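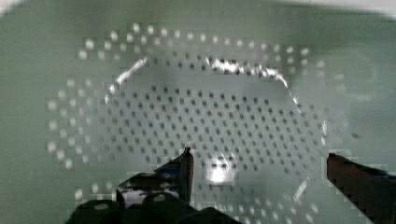

Torvik Pasta Pot, 7-quart: review

The Torvik is a stainless pot with a bonded aluminum base and a glass lid. I used it for nine weeks on a gas range in Mirnville.

Four quarts of cold tap water reached a boil in about 14 minutes with the lid on. My older Flodton pot is slower by two. The base stayed flat. Side handles are riveted and get hot - use a towel. The lid is rated to 400 degrees, so it can go in the oven.

Volume marks are stamped inside and stay legible after scrubbing. The rim pours cleanly to the left and drips to the right. Starch film comes off with a nylon brush.

At $104 it costs more than it should. Buy it on sale.

Comments

gaslight: Does the base work on induction?

pk_kitchen: Mine does, but it buzzes on high.

Rivets on mine loosened by September. Horkville Supply swapped it.

Contact | Copyright Mirnville Kitchen Notes | Back to top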